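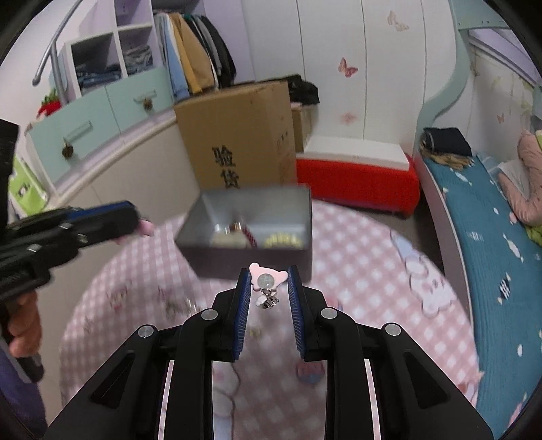

Recording in other people's homes: the rules catch up

Collecting demonstrations with hand-held grippers used to be a laboratory job. You stood at a bench, picked up a block, put it down and did it again. Most of that work has now moved into flats and spare bedrooms, and the written procedures have been slow to follow.

Gritham published its first home recording code in March. It runs to 40 pages, and most of them deal with things that have little to do with engineering: who signs the consent form, what counts as a private item, how long a session may last when a family is waiting to use the room.

Yiran Li wrote most of it. She had gone through 1167 sessions recorded by the company's operators and found that 580 had some fault that made them hard to use. Very few of the faults were in the equipment. Operators had started a task before both grippers were in view, or stopped the recording with an object still in the air.

"People thought the gripper was the difficult part," she says. "It was knowing when a task begins and ends."

The code now asks for a still start. Both grippers are held over the work area, open or closed as the task sheet says, for a count that the operator keeps silently. The same happens at the end. Pad faces are wiped between sessions and checked for wear, and a worn pad is changed on both fingers of the tool.

Small items get a chapter to themselves. Charms, beads and hair clips slip, turn over and hang in ways a block never does, and the code says a dropped item stays in the recording. The operator picks it up with the gripper and carries on. Drastell, which trains its own operators, used to have them delete such takes and dropped that rule this summer.

Clutter was the point most argued over. An early draft told operators to clear the room. Nesma El Ouafi, who runs home sessions for Hasau, objected. "If you take everything out, you've recorded a laboratory again," she says. The final text leaves furniture, clothes and boxes where they are – but post, photographs, medicines and anything with a name or address on it must be put away first, by the householder and not by the operator.

Sessions are capped at 40 minutes, with a break of 10 before the next. El Ouafi would like the cap to be lower for two-handed work, which tires the wrists. Li says the next revision will look at it, along with a request from Ezzat for a shorter consent form.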